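Corrosion and Wear in Low-Cost Padlocks Used on Shared Bicycle Stores

Project report, second-year Materials and Maintenance module

1. Background

The residential blocks at Komesgate have shared bicycle stores at ground level. Each store is a steel mesh cage with a hinged door, a hasp and a padlock supplied by the letting office. The office replaces a padlock when a resident reports that it has seized or that the key no longer turns. The replacement log for the blocks lists 126 entries, and the office asked whether a different type of lock or a simple maintenance routine would reduce that number.

The project had two aims. The first was to sort the logged failures by cause. The second was to compare the force needed to turn the key in locks that had been lubricated and in locks that had been left alone.

2. Literature

Most published work on padlocks deals with resistance to attack. Ordinary wear is covered mainly in suppliers' notes, which tend to recommend a dry lubricant and advise against oil in dusty places. General texts on atmospheric corrosion were more useful. They agree that the time a surface spends wet matters more than the total rainfall, and that crevices stay wet longest. A padlock body has two crevices of interest, the shackle holes and the keyway. Both face upwards or sideways if the lock is hung carelessly.

3. Method

3.1 Sorting of failures

The log entries are short and were written by several people over a long period. Terms such as "stiff", "stuck" and "jammed" were treated as one class. Entries that mentioned a lost or bent key were put in a separate class and left out of the corrosion analysis. Where an entry gave two causes, the first was used.

3.2 Turning test

Locks were held in a bench vice with soft jaws. A key was clamped in a short lever arm and a spring balance was pulled at right angles to the arm until the cylinder turned. The reading at first movement was recorded and the test repeated after the key had been withdrawn and reinserted. The balance was checked against known masses at the start of each session. 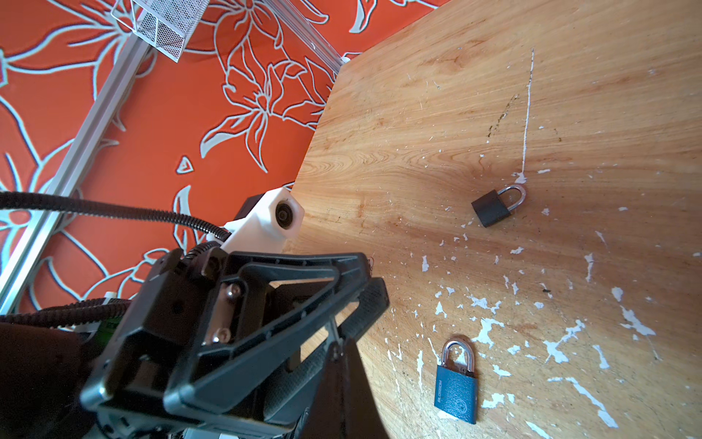

Lock bodies differ in width, and the first version of the vice packing gripped the narrower ones too close to the keyway. This raised the readings, presumably by squeezing the cylinder. The packing was cut back and the affected readings were discarded. All values used in the analysis come from the second arrangement.

3.3 Exposure

A rack was set up in the yard behind the Latby workshop, open to the north and west. Half of the hanging positions were under a small sheet roof and half were not. Exposure ran for 20 weeks and ended in December. Lubricated locks received one application of graphite powder at the start and none afterwards.

4. Results

Seized shackles were the largest class in the log, ahead of stiff cylinders. The entries cluster in the two stores whose doors face the prevailing wind — a pattern the letting office had not noticed, as the log is kept in date order and not by building.

In the turning test the sheltered locks changed very little, with or without graphite. Unsheltered, untreated locks became markedly stiffer, and the spread between repeat readings also grew. Unsheltered locks with graphite fell between these groups. The highest single reading was 172 N, on an unsheltered lock with visible rust at the shackle hole. It freed after several turns and read much lower on the repeat.

5. Discussion

Shelter had a greater effect than lubrication. A small cover over the hasp would be cheap and could be fitted without changing the locks. The result should be treated with caution, as the exposure included no hard frost and the locks on the rack were not opened between tests. Locks in daily use may stay freer because the parts are moved, or may wear faster for the same reason.

The spring balance was the weakest part of the apparatus. Its reading had to be taken by eye at the moment of movement, and a peak-hold gauge would have removed this source of error.

6. Further work

The rack remains in place at Latby and could be used for a full winter. Brass-bodied locks were left out on grounds of cost and should be added. The letting office has agreed to add a column for building and door to its log.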